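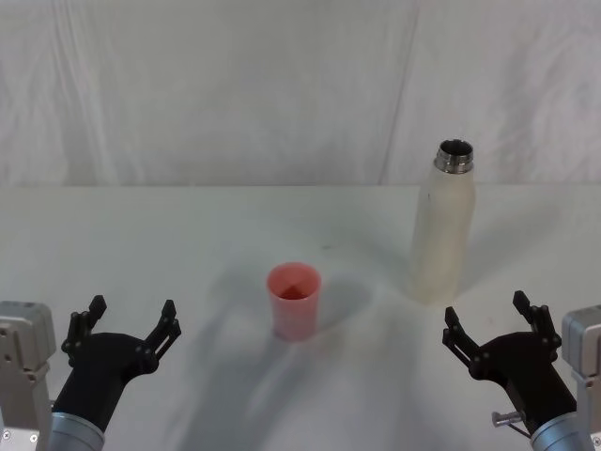 Why did the Welitz cartons crack along the score again?
The board was fed with the grain running the wrong way, and the crease rule was too narrow for that weight.

5/20/21. Folder-gluer stopped 9 times before lunch. Swapped the rule, turned the stack, ran 196 blanks, no cracks. Maja Witkowska wants the grain arrow printed on every Brenon pallet label. I suggested reading the one already there. Remaining 2,800 go on tomorrow, glue pot permitting.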